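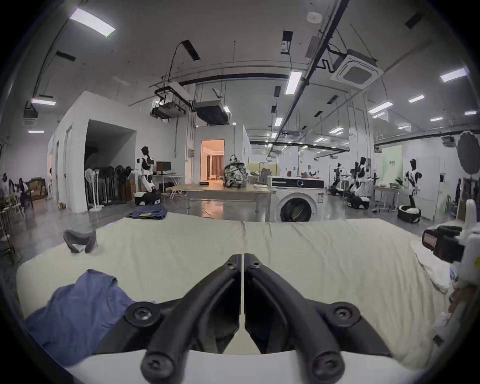
13/01/2022

Laundry day again, and I've decided to stop fighting it and just write about it.

I used to fold on the bed. Everybody I know folds on the bed! But our bed is right next to my desk, so by the time I'd carried a basket all the way up there I would sit down, look at one email, and the pile would still be there at bedtime (and then it would go on the chair, and you know about the chair). So in November I moved the whole business downstairs, and now I spread a big cream sheet over something wide and flat as close to the washer as I can get, and I fold right there. It has made such a difference.

The sheet is nothing special. It came from the Wenwood outlet years ago, and it's too big for any bed we own now. It wrinkles if you so much as look at it and I do not iron it, because ironing a sheet so you can put clean clothes on it is where I draw the line. I do like that it's pale. Small stuff shows up on it right away, and small stuff is what I lose.

My order, for anyone who cares about this as much as I do:

Whites first. They get folded and stacked over in the right corner, and they stay there until everything else is finished. If I start carrying things upstairs in little trips I never come back.

Then anything blue or gray that could go with either load. I leave those bunched up on the left until I've made up my mind. It's a mess, but it's my mess, and it's only one side.

Jeans last of all. I fold them once in half and once more, and they can wait on the floor for all I care, as long as the floor's been swept. Denim is forgiving. I did try the rolling method that was going around, and my jeans came out looking like they'd been sat on by a horse.

Darks go in the machine while I'm folding. I had a front loader in the old apartment on Fludness too, and I'd never go back to a top loader - I'm short, and fishing socks out of the bottom of one of those was a full body workout. I also like having the round door to glance at while I fold.

One thing I still haven't solved is padded things. Anything with a curved shape to it, you can't fold, you can't stack, and if you squash it, it stays squashed. For now they get a spot to themselves toward the back and go upstairs on top of the pile. If you have a better way please tell me in the comments!

Oh, and check your backpacks before you wash them. I left a receipt in the front pocket of mine last month and spent an entire evening picking white fluff out of the zipper.

Next week I want to get to the linen closet, which has 66 pillowcases in it. I counted. We own 4 pillows.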